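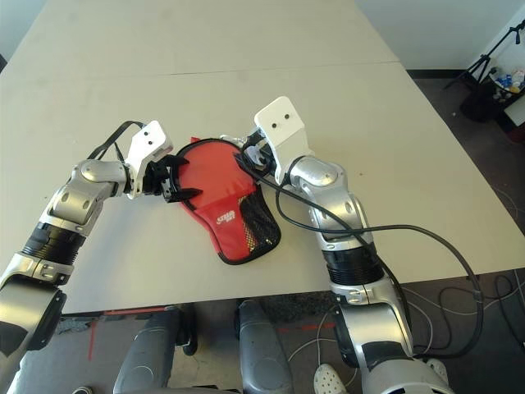 Both grippers on the paddle case

Chores thread – are we there yet or not?

Starkstead wrote:
Tuesday, on my break, so quick. Half the posts in the laundry thread say home robots are basically done, just waiting on price. I don't buy it. Look at what it's working on up there. A table tennis case. Soft, floppy, got a mesh pocket. My kid gets a paddle out of one of those without looking.

So where does everybody put the line? What would you really let one of these do in your house or your shop, with no one standing there. Not demos.

Fillosen wrote:
Depends what you call a chore. Anything rigid and always in the same spot, yes, been solved for years. We have an arm at work loading blanks into a press, 30 an hour, never complains. Move the bin 4 inches and it grabs air.

Fabric is where it all falls apart. Zippers, bags, socks, fitted sheets. Nothing stays the shape it was when you planned the grab.

contreras_shop wrote:
Gonna disagree with Fillosen. Two arms changes it. One holds, one pulls. That's how I do it too. Single arm stuff on cloth always looked dumb to me bc you need something to pull against.

Also speed doesn't matter as much as people think. If it takes 27 minutes to put away the sports stuff while I'm at work who cares

Starkstead wrote:
I care if it takes 27 minutes and rips the pocket off

contreras_shop wrote:
lol ok fair

Siltura wrote:
Reading this with a screaming dishwasher behind me so sorry if short. Both of you are skipping the hard part, which is fingers. Look at how narrow they are on these. Two pointed tips each side. You can pinch an edge with that, sure. Can you feel if you've got one layer of cloth or two? I can't tell from any picture and I doubt the machine knows either.

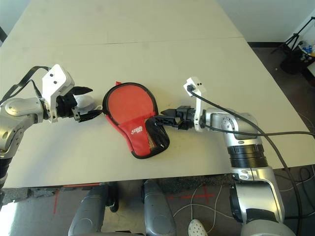
Photo: Siltura / member uploads

Same case, one gripper each side of it. Think about what you do with your own hand at that point. You squash it, slide it a bit, find the opening by touch, flip it if you picked wrong. All of that in a second or so and you never think about it. Getting a machine to do the boring in-between bits is the whole job.

Fillosen wrote:
This. Also the cables. Those black ones looping off the wrists would last a week in my kitchen. Snagged on a drawer handle by lunch.

Starkstead wrote:
a week is generous

contreras_shop wrote:
Cables get routed inside eventualy, that's not a reason. First dishwashers had to be wheeled over to the sink and hooked up to the faucet. People still bought them.

And look at this one before you all write it off:

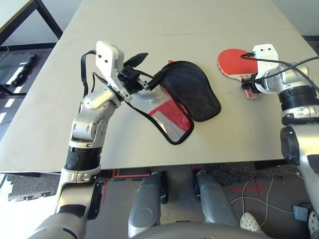
Red paddle in one gripper, case in the other

Paddle in the right hand by the handle, case in the left with the lining showing. Don't tell me that's the same as loading a press.

Fillosen wrote:
OK I'll give you that one, it's nicer than I expected. Holding it by the handle is the right call. But it's one moment. Did it get it out clean, is it about to put it in, did it take 50 tries? Can't tell. I've seen plenty of good looking stills from machines that dropped the thing right after.

Siltura wrote:
+1. Success rate or it didn't happen. And then do it with a different case, on a messy table, with bad light and the cat up there.

contreras_shop wrote:
You want it better than my teenagers then. They can't put a paddle back in a case either, they leave them under the couch

Starkstead wrote:
So to pin people down. My list, shop side: sweeping yes, moving totes yes, sorting loose hardware maybe, anything with a strap or a bag no. House side: vacuum yes, and that's kind of it? Dishes I'd say no, too many wet glasses.

Siltura wrote:
I'd move dishes up to maybe, plates only. Laundry stays at no for me. Folding towels flat on a table, fine, I'll allow towels. Getting them out of the dryer in a knot with a bra in there, no.

contreras_shop wrote:
Laundry maybe. Bags and straps maybe. I'd put up with it being slow and wrong now and then if I could leave it running overnight. We just don't agree on how good is good enough

Fillosen wrote:
I'd want a big red stop button within reach of the bed then. Back to work, will check in tonight. Somebody post their no list for the garage, I want to see if anyone trusts one near a table saw.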